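Large desk mat won't lie flat on a white table, how do I fix it?

Asked in Home & Workshop, 3 answers

I bought a big brown mat to protect a white tabletop. It shipped rolled up, and after 9 days two corners still lift. The table has a seam and I don't want glue in it. Is there a way to flatten the mat without ruining it?

Answer 1 (accepted)
Roll it the opposite way, tie it loosely and leave it overnight. Then lay it out with books on the corners for a couple of days. If you use a hair dryer, keep it on low and moving. A brown mat over most of a white table:
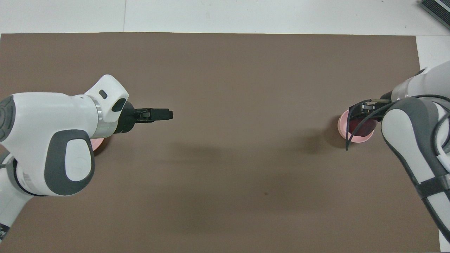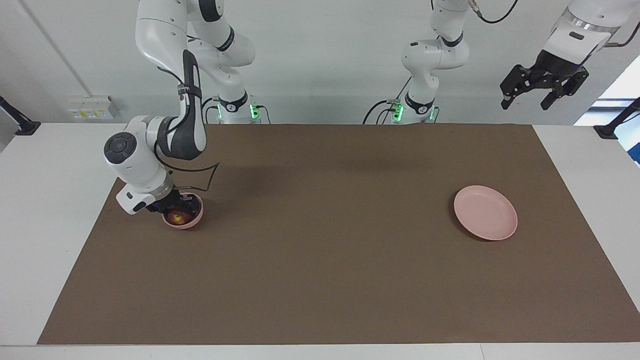 Answer 2
Gopinath Annamalai
Depends what it's made of. Rubber and vinyl relax in a warm room. Mine sat at 20 C all February and came out fine. Felt needs a damp cloth and an iron. Don't iron vinyl. I did, and a new one from Beltden was 49 dollars.

Answer 3
double sided tape, works for me. get the removable kind

Comment from asker: Reverse rolling got one corner down. Will try the books on the other.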